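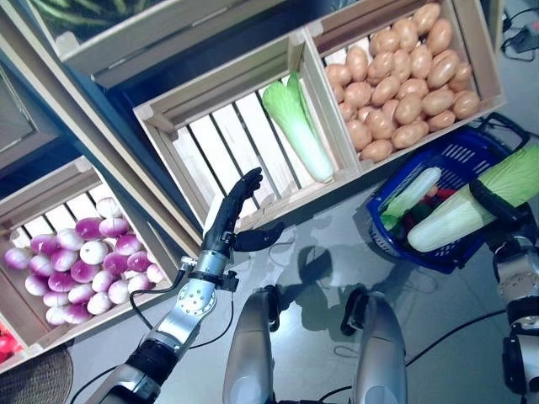 The produce display was the first item and took up most of the meeting. Members of the Firside Food Co-op went over the floor crates, which have been in place since August. Stocking is uneven from one crate to the next. The potatoes are piled to the brim, while the crate next to them, tipped on its side, holds a single napa cabbage. It was agreed that a crate down to its last head should be refilled or taken off the floor before opening.

Nov 29, 2024
By Nicanor Robles, recording secretary

Onions. Purple ones and mostly white ones are sharing a crate. Arrieta invoices them separately and the register has two codes, so cashiers have been guessing. Motion to split them into two crates with a price card on each. Carried.

Watermelons. A member asked why we carry them this late in the year. The buyer said they come with the Plandovport order and sell slowly but do sell. No change for now. To be looked at again when the order is renewed.

Potatoes. Request to fill the crate lower so they stop rolling off when people dig for small ones. The stocking crew would prefer one big fill in the morning to two smaller ones. Left to the crew to try both — report next meeting.

Baskets. Complaints that shopping baskets get left on the floor beside the crates. Agreed to put a rack at the end of the produce row. The buyer will get a price for one that holds 16.

New crates. Endell has quoted for 4 slatted crates to match the ones we have. Discussion of whether to buy lined ones instead, as small items can slip through the gaps. Vote was in favor of the slatted ones, 2 opposed. Order to go in this week.

Other business. The cooler door seal has been replaced. The back hall still needs to be cleared of flattened boxes.

Meeting adjourned. Next agenda items to the secretary in writing, please.

Comments

dmarsh: Glad about the onions. I got charged for the wrong kind twice.

Pell: Please keep the watermelons, my kids eat them all year.

R. in Firside: Is the rack going on the window side or the wall side? Window side is already tight with a stroller.

Contact the co-op office | © 2024 Firside Food Co-op | Back to top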